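Huvlow brings hand-held teaching to the Toton office, and the office staff are the teachers

For release: July

I'm Nele Smits, and I look after the office automation work at Huvlow. I've been asked to write this one myself instead of leaving it to the press desk, so please forgive me if it rambles a bit.

We've started teaching our robots to do the small tidying jobs at our Toton office — putting cups back, straightening keyboards, moving the bits and bobs that collect under monitors. The project is called Gurkedum (it was the only name on the list that everyone could spell), and the teaching is done by the people who work at those desks.

How it works

You pick up a pair of hand-held grippers, one in each hand, and do the job with them. Each gripper carries a cube printed with black square codes, so the software can follow where it goes, and a camera worn on the head records the view. No programming, no joystick. My own first go was dreadful, I knocked a cup clean off a desk, but by the end of the afternoon I could pick up a pen without swearing at it!

Six of us have been through the training so far and between us we've recorded 1,032 short tasks. Of those, 211 were thrown out, mostly for being too slow or for someone stopping halfway to answer the phone. We want to have 900 good ones before anything is tried on a robot, so there's a little way to go yet.

We record in the ordinary rooms, with the desks as people keep them. Plants stay, drinks stay, the cables stay where they are. A robot that can only cope with a bare desk wouldn't be much use to any of us.
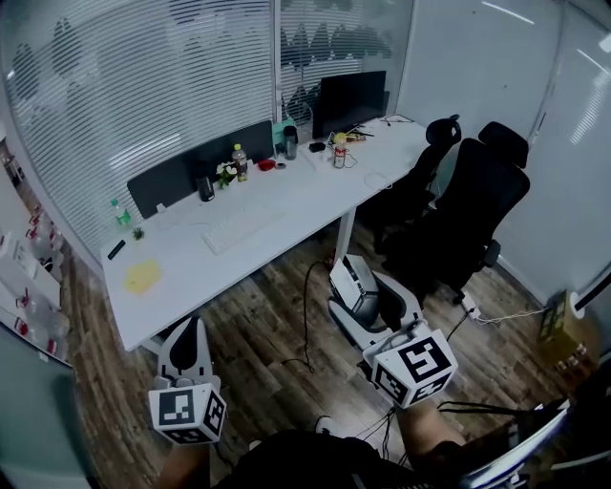
What changes for the people here

Quite a lot, and I'd like to be straight about it. Wilma Groen has run the front office for years and her first question was whether this meant fewer hours for her team. It doesn't. Everyone keeps their hours, and recording counts as paid work, with a break after every session as the grippers do get heavy on the wrists.

"I was dead against it," Wilma told me. "Now I'm the one telling the engineers they're holding a cup wrong. I'd still like lighter grippers, and I've told them that too."

She has, several times. Our workshop partner Jacobs is working on a lighter pair, and we'll swap over as soon as they're ready.

Staff can also say no. Two people would sooner not record and that's fine, their desks are left out.

What's next

Once the recordings are finished we'll begin supervised trials at Toton, in one room to start with and always with somebody from the office team present. If you'd like to come and have a go with the grippers yourself, get in touch with me through the Huvlow press desk. Mornings are best, before 11.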